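Section 4. Setting Up a Room for Hand-Held Gripper Recording

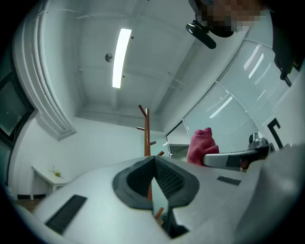 Good practice for a recording session begins well before anyone squeezes the trigger, and in our experience at Vurnstead the room deserves at least as much of your attention as the tool does. Please set aside a generous half hour for it the first time you work somewhere new, and don't feel silly walking in circles with the gripper switched off. The lens on the Skader hand tool is very wide, and it takes in far more than the patch of table or floor you have in mind: with a coat rack as your work area, you will still get the ceiling light, the window blinds, a side table by the wall and quite possibly the head of whoever is standing nearby. All of that goes into the recording, so all of it falls under the rules in this section. If you have worked with the older Idton handle you may find a few of these rules stricter than you remember, and we ask for your patience with them.

This section applies to the Skader hand tool with firmware from February or later. Last revised Dec 16, 2023.

4.1 Before you start

You will need the hand tool, a charged battery, the calibration card from the lid of the case, a soft dry cloth, and the session sheet (a blank one is in Appendix B, and you are welcome to photocopy it as often as you like).

1. Walk the whole room once and look up as well as around. Ceiling lights, smoke detectors and the tops of door frames will be in view more often than you would guess.

2. Turn on the lights you plan to use and leave them on for the entire session. A fixture switched on halfway through makes the two halves very hard to use together.

3. Set the blinds and leave them set. We like the slats tilted so that daylight comes in softly. Fully open blinds on a bright day can wash out a pale object, and the operator usually doesn't notice until the review.

4. Put away papers, screens, name badges, family photos and anything else with private information on it. Check glass doors and partitions too, as they may show the next room or a reflection of your own.

5. Ask everyone who may come within view for their consent, and write it on the session sheet. This includes the operator! With a lens this wide your own face can slip in at the top whenever you lean over the tool.

CAUTION: Consent to be in the room is a different thing from consent to be recorded. If somebody wanders in who has not been asked, stop the recording, have the conversation, and begin a new take.

4.2 Arranging the work area

6. Stand coat racks, floor lamps and other tall, narrow furniture on a level floor and give them a gentle push by hand. If anything wobbles, steady it or pick something else.

7. Leave 100 cm of clear floor on the side you will be working from. You will be looking at the finger pads and not at your feet, and we have all kicked a table leg at one time or another.

8. Place soft items (scarves, shirts, cleaning cloths) where you can reach them without stretching. Loosely bunched fabric is perfectly fine and makes for good practice material. There is no need to fold anything unless your task sheet calls for it.

9. Try to have some contrast between the item and whatever is behind it. A strong color against a white wall is about as easy as it gets, and a white towel against that same wall is a poor choice for a first session.

NOTE: You don't have to strip the room bare. Ordinary furniture and ordinary clutter are welcome in the background, so long as they are safe and private things have been put away.

4.3 Checking the tool

10. Wipe the finger pads with the dry cloth. Please don't use alcohol or glass cleaner on them, however tempting it is when they look dusty.

11. Open and close the fingers slowly five or six times. The movement should feel even all the way through. If it catches, turn to Section 7 before going any further.

12. Hold the calibration card 40 cm from the lens and keep still until you hear the double tone. If you hear a single low tone (code 862 on the display), clean the lens and try again.

CAUTION: Keep fingers, hair, cords and loose sleeves away from the moving parts. The tool may be light, but it closes firmly, and a pinch from it is unpleasant.

4.4 Recording and reviewing

13. Record one short test take and watch it all the way through, edges included. Most people look only at the middle, where the fingers are, and the trouble is nearly always somewhere out toward the rim.

14. If a face appears in the test take, confirm that Face Masking is turned on in the export menu. Masking is required for every export under the Hauksdóttir room rules, even where written consent has been given.

15. Move at the speed you would use if you were simply tidying up. There is no prize for hurrying, and very slow, careful motions aren't helpful either.

16. Take a proper break after about 400 takes, or sooner if your wrist begins to ache. Put the tool down on its cradle during breaks, never on the floor.

17. When you finish, fill in the rest of the session sheet while your memory is fresh. Note any change to the lights, blinds or furniture and the take at which it happened.

For storage and transport, continue to Section 5.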